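Your Home Gripper Does Not Need More Force
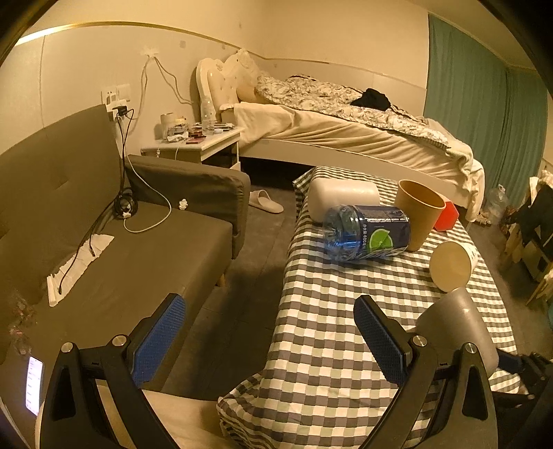 Page last changed in October, by Nadiia Zakharchenko

Most home-built grippers I have handled are too strong. Builders treat closing force as the headline number, and the number gets larger with each revision. My position is that the effort belongs in the finger pads and in the set of things the fingers are tried on, and that a builder who fixes those two will usually find the original actuator was adequate.

I build at home in Lullton and do the machining at a shared workshop called Orna, where four or five people have hand-held grippers in various stages. A hand-held tool is a good place to have this argument. The operator's arm does the reaching, so there is no arm controller to blame when a grasp fails. What remains is the geometry of two fingers, the friction at the contact, and the speed at which the fingers close.

Take a paper cup. An empty paper cup has a stiff rim, a fairly stiff base and a weak wall between them. A finger pair that closes hard will lift it every time and ruin it every time, and a log that records only "lifted" will show a perfect result. Now lay the same cup on its side on a tablecloth. The taper makes it want to roll, the cloth bunches in front of the fingertip, and the wall is the easiest part to reach. More force makes each of these worse.

A foam block fails in the other direction. It tolerates almost any force, compresses, and hides alignment errors of several millimeters. Demyd Melnychuk tuned his first set of fingers entirely on foam and was pleased with them until he tried a disc standing on its edge. A thin disc has to be met by both pads at nearly the same moment. If one arrives early, the disc tips. His fingers were out of parallel by an amount the foam had been absorbing for a month.

A plastic bottle lying down sits between the two. It is round, it rolls, and its center of mass depends on how much is in it. With smooth fingers the usual fix is to squeeze harder, which works until the wall buckles and the contact area changes. With a textured pad the required force drops and the buckling does not start. I ran 93 grasps on one bottle with bare printed fingers and the same number with a soft textured pad, at the same motor current. Drops went from 41 to 6. The pad material came out of a scrap bin. The larger motor I had been about to order, a Titudo unit, would have added weight at the end of the tool, where the wrist feels it most.

Yaroslav Polishchuk objects that texture wears and torque does not. The first half of this is correct. My pads lose their edges and have to be changed, and a worn pad is hard to distinguish from a bad calibration until you look closely at the surface. I accept the maintenance. Two screws and a spare pad are easier to live with than a heavy tool, and a pad can be cut to suit the job. He also points out that some household tasks need real force, such as a tight lid. I agree, and I would build a separate tool for lids.

Velimir Nikolaidis has a better objection, which is that household objects are not repeatable. A cup that has been gripped once is a different cup. He uses machined test pieces in fixed positions on a bare plate, and his numbers are cleaner than mine. I use both. The machined pieces tell me whether the mechanism changed between Tuesday's adjustment and the next one, so to speak, and the household pieces tell me whether the change mattered. A cone is the one shape I would insist on in either set. Parallel pads touch a cone along a short line at best, and under load it creeps toward its narrow end. Any slack in the finger pivots shows up there first.

The surface under the objects deserves the same attention. A bare bench is a favorable condition. Cloth adds drag, catches fingertips and moves with the object. I now do every comparison on cloth and treat bench results as a mechanical check only. For the same reason I prefer testing in a furnished room to testing at Orna. Light from a window changes over an afternoon, the approach angles are limited by furniture, and the operator ends up holding the tool in postures that no bench would require.

My procedure at present is 12 grasps per object, on cloth, with three outcomes recorded: held, dropped, damaged. The third column is the one missing from most build logs I read. Vira Tkachuk added it to hers and cut her closing current twice in the following weeks, with no increase in drops.

I would like to see damage reported next to success in every home gripper write-up, along with pad material and pad age. Closing force can go in the parts list.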